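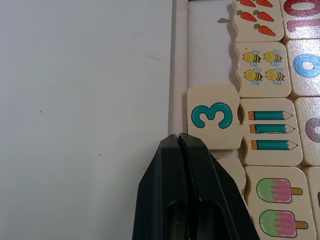 From: Ona Zariņš
To: cell-maintenance list
Subject: Re: Gripper set-up on the puzzle cell, closed position drifting

Replying to the list so the answers stay in the archive. The earlier message is quoted in part, with my notes under each piece.

> We took over the two-arm table cell from Halton in March and have been
> working through the set-up sheet. After a power cycle the left gripper
> reports closed at a slightly different value each time. Is that the
> fingers, the cable or the controller?

Check the fingers first. Take the tile out, close the gripper on nothing and look at the tips from the side. They should meet along the whole front edge. If one tip sits forward of the other, loosen the 2 screws at the base of that finger, close the gripper at low force, and tighten them again while it is still closed. Then run the homing routine from the Zulero menu. Running it before the screws are tight will store a bad zero, and I suspect that is what you have.

Scuffs on the fingers are fine. Replace them when the tip edge is rounded enough to catch a fingernail. Ours were at 3,396 cycles when I last swapped a pair, and they could have gone on longer.

> The sheet says to leave slack in the wrist cable but gives no length.
> Ours pulls tight when the left arm reaches across the board.

The sheet is old. What you want is a loop that clears the top of the wrist housing and does not touch the fingers when they are open. Put the arm in its furthest reach, set the loop there, then bring it back and make sure the slack does not drop into the work area. Tie it at the forearm and leave the wrist end free. If the connector has been pulled on, reseat it before you do anything else.
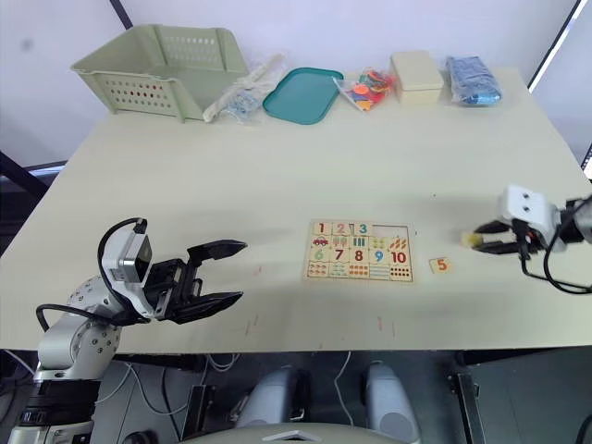 Both arms at the board, left gripper open, the 5 out on the table.

Do the right arm the same way, but note that its cable hangs below the wrist block on ours, so check it against the table as well. I jog it down slowly to tile height and watch the lowest point of the loop.

> Pick height is good on one side of the board and too low on the other.
> Shimming the table did not help.

Take the shims out again. The height is taught from 4 points and the sheet has you teach all of them on the bare table. Teach them on the board, one near each corner, with the board in its normal place. After that, test with loose tiles on both sides of it. I set the approach height to 40 mm and the speed to the lowest step for the first pass – you can bring it up later.

Keep the back of the table as it will be in normal use before you teach. We have bins and bags along the wall, and moving them afterward meant I had to redo the keep-out zone in Sarkar. 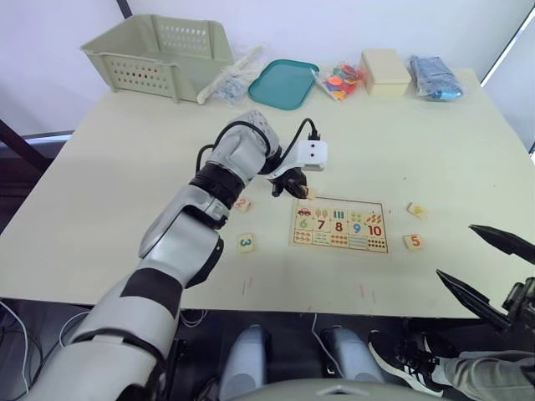
Left arm holding a tile over the upper left corner of the board.

> Last one. Does anyone still have the Trendier finger drawings? The link
> in the sheet is dead.

I have a paper copy and will scan it this week. The hole spacing is right but the tip length is from the previous version, so measure your own before ordering.

If the closed value still moves after the screws and the homing, send me the log from startup to the first pick. Please include the part before homing, which got trimmed from the last one.

Ona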